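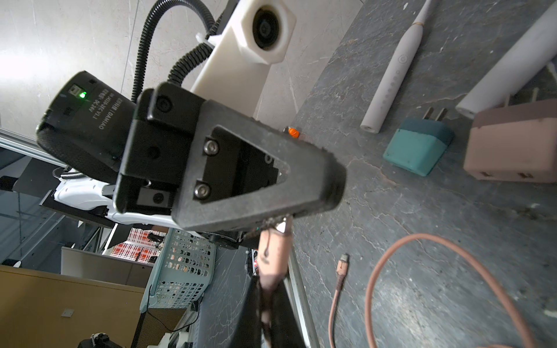 *A dark gray marble pattern on a tabletop.*

**By Rafsan Pramanik**
January 6, 2018

Nhung Đỗ wants to know who told me that marble-look counters last forever. I say it was the brochure. She asks which one, and I slide it over to her, the Plurnovach spring range, with the word "lifetime" on the cover.

"Whose lifetime?" she says. She turns to the back and finds the small print faster than I did. "See, it's the lifetime of the product. So when the product is finished, so is the lifetime."

She has been fitting and repairing kitchen surfaces in Wakville for nine years, most of that on her own after leaving Guzmán, the big showroom by the rail yard. I went to see her because my sister had been quoted $3000 for a new counter, and the salesman had talked for most of an hour about how it would never stain, chip, burn or fade. I didn't believe him. I wanted to hear whether someone in the trade did.

"Some of it I believe," she says. "It's a decent board. The print is much better than it used to be. When I started, you could stand in the doorway and find the same vein over and over, like wallpaper. Now you have to look."

What she doesn't believe in is the "never." Every printed surface she has worked on has a pattern layer with something clear over it, and in her view the whole argument between brands is about that clear part and how long it holds up. Once it's worn through, you are scrubbing the picture. Dark colors show it first. People choose dark gray thinking it will hide things, she says, and then call her about pale patches next to the sink.

I ask about real stone, expecting her to come down on its side. She makes a face.

"Real marble is worse for most people. It stains if you look at it with a lemon in your hand. I've had customers cry about a wine glass. If somebody tells you that stone is the honest choice and the printed stuff is the fake choice, ask what they sell."

That question comes up a lot with her. She asks it about the home magazines, about the TV makeover shows, about a neighbor of mine I had quoted as an expert. She even tells me to ask it about her. Repairs are most of her income, and she admits a person who fixes worn counters is going to see a lot of worn counters.

"I don't get called out to the good ones. So maybe they're all fine and I only know the bad ones. I don't think so, but you should write that down."

We get on to sealers. Guzmán sells one called Brutason in a small gray tin, to be wiped on every 6 months. She used it on customers' kitchens while she worked there and sold plenty of it. Did it do anything?

"It made them shiny. I asked for the test results once and was sent the brochure again." She did her own trial after that, on offcuts in her garage, half of each piece sealed and half bare, with coffee and turmeric left on overnight. She couldn't tell the halves apart afterward. She is careful about this too. They were offcuts, it was a cold garage, and she never wrote anything down properly. "If they have better numbers than my garage, fine, show me."

I called the showroom before writing this. A manager there said that Brutason was "popular with customers" and that he would send over the technical sheet. It has not come.

So what should my sister do with her quote? Nhung reads it twice. The board itself comes to less than half of the total. The rest is removal, cutting, fitting, a "surface care package," and a line that just says "finish." She puts her thumb on that one.

"Ask them what that word means. Don't be rude about it, just ask, and wait."

She would also ask for a sample piece, a proper one and not the little square on a key ring, and live with it for a few weeks. Put a hot mug on it. Cut bread on it, even though you've been told not to, because at some point someone in the house is going to. Look at it under the kitchen light in the evening, when gray can turn green or brown depending on the bulb. Her own customers mostly skip all this and choose in the showroom, under lamps that the showroom picked.

Her own kitchen has a plain white laminate counter that came with the house. There's a burn near the stove from before she moved in, and a swollen seam she keeps meaning to fix.

"I've been meaning to for nearly 9 years," she says.

My sister asked about the "finish" line the following day. The showroom took it off the quote and didn't say what it had been.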